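Graltis setlists - README

Hello, and thanks for stopping by. This folder holds the setlists from the Graltis evening concerts, typed up from the paper sheets that the bands leave on the stage floor, plus a small file of notes on the halls. I started it for my own pleasure, as a listener who likes to know what the third encore was called, and it has grown well past what I expected. Last tidied 06/09/2020.

## What you'll find

- `setlists.csv` - one row per song, in the order it was played
- `concerts.csv` - one row per evening, with the hall, the headline act and the opener
- `players.csv` - who played which instrument, where the program told us
- `halls.md` - loose notes on the rooms, mostly about the sound
- `scans/` - the paper sheets themselves, or as many as I could borrow

There are 40 evenings in the set so far. Most were at the Abera, which is the small hall with the good balcony, and the rest were at Trorine, where the Graltis people moved the louder bands after the Abera neighbors had had enough of the bass.

## The columns in `setlists.csv`

| Column | What it holds |
|---|---|
| `concert_id` | matches the same column in `concerts.csv` |
| `position` | place in the running order, starting from 1 |
| `title` | song title as written on the sheet |
| `title_clean` | the same title with the spelling put right |
| `encore` | yes or no |
| `guest` | yes if someone from outside the band joined in |
| `remark` | anything else worth keeping |

Please use `title_clean` if you want to count how often a song was played. Musicians shorten their titles terribly when they write a sheet for themselves (I have one that just says "slow one, then the other slow one"), and the plain `title` column keeps all of that exactly as it came.

Medleys were the hardest thing to settle on. In the end I gave each song in a medley its own row with the same `position`, and put the word `medley` in the remark. If you sort by position and find two songs sitting on the same number, that's why, and nothing has gone wrong with your copy.

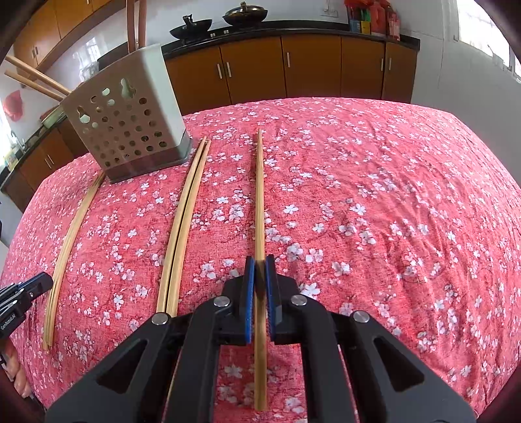

Percussion has its own little set of rules in `players.csv`, and I'm afraid they're fussy. A full drum kit is entered as `kit`, hand drums go in by name if the program gave one, and everything small that gets shaken, tapped or scraped goes in as `small perc`. The `beater` column came later, after a lovely quiet evening at the Abera where half the effect was in what the player was holding. It takes `stick`, `brush`, `mallet`, `hand` or `other`, and `other` is where you'd put thin bamboo chopsticks like the ones lying on the cherry-blossom quilt, if a player ever brought such things up on stage. Leave it blank if you couldn't see from your seat - a blank is much kinder to the rest of us than a guess.

## Known gaps

The first 2 evenings have no running order at all. We know what was played, thanks to a very patient sound desk, but the order is lost, so `position` is empty for those rows.

Openers are patchy. Tenunov, the duo who opened more of these concerts than anyone, never wrote a setlist in their lives as far as I can tell, and their 16 rows were all put together from memory and from what they said between songs. Treat those titles gently.

Start times are the ones printed on the ticket. Anyone who has been to a Graltis evening will know what to make of that.

## Using the files

Everything is plain text in UTF-8, with commas between the fields and double quotes around titles. It should open in any spreadsheet program. `setlists.csv` has just passed 1000 rows, so it's still small enough to scroll through with a cup of tea, and I do recommend that as a first step before you start making charts.

You're welcome to copy, share and correct the tables. The scans are a different matter, as they belong to the bands who wrote them, so please ask before you reprint one.

## Sending a correction

Open an issue with the `concert_id` and the row you mean, and tell me how you know. A program or a ticket with notes on the back is wonderful. Plain memory is fine too; I'll put `from memory` in the remark and leave the old reading beside it until something firmer comes along.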